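Ticket 105: Guest wifi drops in the back rooms
Status: Resolved
Opened by: Riet Geerts
Assigned to: Ryota Oda

Riet Geerts, 9:10
Hi Ryota! The guest wifi in the back rooms has been cutting out again. Laptops stay connected for a bit, then show "no internet" while the signal bars are still full. Phones do the same. The front office is fine all day long. I restarted my laptop and forgot the network and joined again, no change.

Ryota Oda, 9:34
Thanks Riet, full bars with no internet is a great clue! It sounds like the access point is up but clients aren't getting an address. Could you send me the IP from your laptop next time it happens?

Riet Geerts, 10:02
It starts with 169.254. Is that bad?

Ryota Oda, 10:08
It's wonderful, it tells me exactly where to look. Your laptop asked for an address, got no answer and made one up. I'll check the address pool on the router. Which rooms should I test in?

Riet Geerts, 10:15
Rooms 3 and 6, please. Room 6 has the cream table and is the worst of the lot.
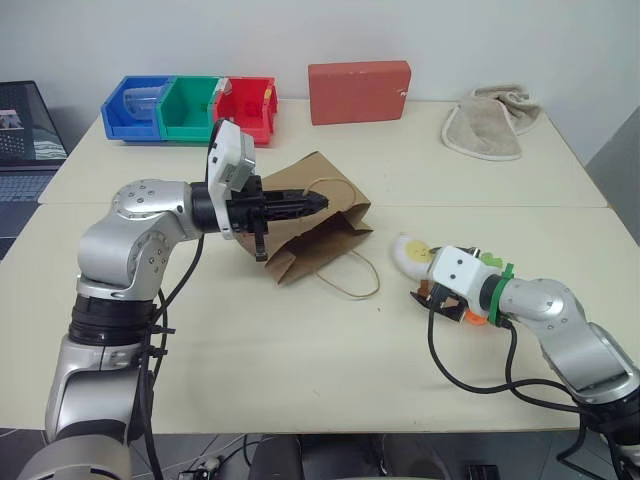 Room 6, table by the wall

Ryota Oda, 11:40
Found something fun. The guest pool was set to hand out only 13 addresses, with a lease time of a full week. Every visitor's phone holds on to its address long after the visitor has gone home, and then the pool is empty. The front office is on the staff network, so it never ran into this.

What I changed:
- guest pool widened to 105 addresses
- lease time cut to 3 hours
- old leases cleared

Please turn wifi off and on once on each device.

Riet Geerts, 13:20
Wow, what a difference! My laptop and both phones joined right away in room 6. Room 3 still drops for one person, Xiaoyan Pan, on her tablet only.

Ryota Oda, 13:47
Xiaoyan's tablet had a fixed IP saved for the guest network, and it clashed with the new range. I set it back to automatic and it came up at once (very satisfying).

Riet Geerts, 16:05
Solid all afternoon in both rooms. You can close this one, and thank you!

Ryota Oda, 16:11
Closing. I'll copy the new settings to the Dralleva office too, they have the same router.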